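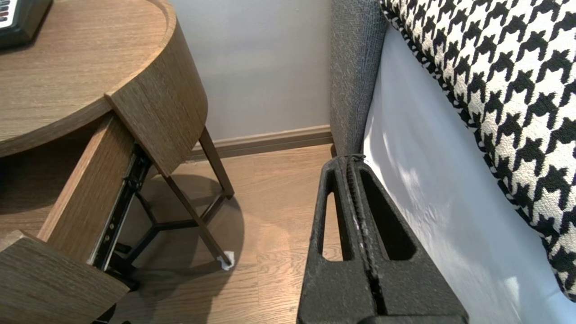 Foro Casa y Muebles > Dormitorio
19 de abril de 2026
Publicado por tornillo_flojo

Mesita redonda con cajón: ¿os compensa?

Buenas a todos. Llevo con la mesita redonda desde que cambiamos el cabecero y quería saber si a alguien más le pasa lo mismo que a mí. Es una Bidley, tablero redondo en tono roble claro, patas de varilla metálica oscura, como un trípode, y un cajón con el frente curvo. Bonita es un rato, y con el cabecero gris de tela queda de maravilla, que era lo que me preocupaba. El problema es el cajón: cuando lo abro del todo noto que baila un poco, y al cerrarlo hay que acompañarlo con la mano porque si no se queda a medio camino. ¿Se ajustan las guías o me aguanto?

Y segunda pregunta, ya que estoy: ¿los fieltros de las patas os duran? Los míos son blancos, y con el suelo de lamas me da pánico rayarlo.

marea_baja
¡Qué bonita! Yo tengo una Onishi muy parecida y el primer mes me hacía exactamente eso. Saqué el cajón entero, aflojé los tornillos de la guía un par de vueltas, la alineé y volví a apretar. Mano de santo. Eso sí, ve marcando con lápiz dónde estaba cada cosa antes de tocar nada, que yo no lo hice y me tiré la tarde entera.

nogal77
Pues yo voy a ser el cenizo. Una mesita redonda con cajón es mala idea de partida. La caja de dentro tiene que ser recta para que corra por las guías, así que pierdes todo el hueco de los lados. Mucho mueble por fuera y dentro te cabe un libro y el cargador. Yo tuve una y la vendí.

tornillo_flojo
Hombre, nogal77, un libro y el cargador es justo lo que meto, jaja. Bueno, y las gafas, y la crema de manos, y un montón de tiques que no sé por qué guardo. Marea_baja, gracias, pruebo lo del lápiz. ¿Para sacar el cajón hay alguna pestaña o se tira y ya está?

marea_baja
En la mía hay una palanquita negra de plástico en cada guía, una se sube y la otra se baja a la vez. En la tuya no sé, búscala con el cajón abierto a tope. ¡Pero no tires a lo bruto!

la_del_quinto_b
Yo con lo de los fieltros sí que tengo opinión, y fuerte. Los adhesivos finos se van corriendo en cuanto mueves el mueble para barrer, y el pegamento que asoma coge toda la pelusa de la casa. Compré un paquete de 30 de los Varura, gorditos, y llevan puestos desde mayo del año pasado sin despegarse ninguno. Limpia la pata con alcohol antes, deja secar y aprieta fuerte. Con patas de varilla tan fina hay que recortarlos, eso sí, que si no sobresalen y acabas pisándolos.

nogal77
Con varilla fina lo que va bien es el capuchón de goma, ni fieltro ni nada. Se mete a presión y te olvidas.

la_del_quinto_b
¿Goma en suelo de lamas? A mí me dejó cerco en el pasillo y no ha salido con nada. Ni loca vuelvo a poner goma.

nogal77
Sería goma mala. Yo la tengo en todas las sillas y ni una marca.

pan_con_aceite
Perdón que me meta por otro lado, ¿a nadie le estorban las patas abiertas? En mi cuarto hay poco sitio entre la cama y la pared, y con el trípode me daba en el dedo pequeño cada noche que me levantaba. Terminé comprando una Culter cuadrada, pegada a la cama, fea como ella sola pero con 2 cajones enormes. Ahora, la tuya es mucho más mona, y con un cojín de pata de gallo al lado ya ni te cuento, que yo soy muy fan de ese estampado.

tornillo_flojo
¡Yo también, tengo la pata de gallo por toda la casa! Lo de los dedos lo firmo, me he dado ya unas cuantas veces. Pero como la tengo pegadita al cabecero no me cabe girarla de otra manera.

Actualización: he aflojado los tornillos de la guía, he movido la cosa casi 2 milímetros y ahora cierra solo. Sigue bailando un pelín si lo abres a tope, pero para lo que lo abro me vale. Los fieltros los cambio este finde por los gordos.

marea_baja
¡Bien! Repásale los tornillos dentro de unas semanas, que los míos se volvieron a aflojar.

nogal77
Me alegro. Sigo pensando que es un cajón de juguete.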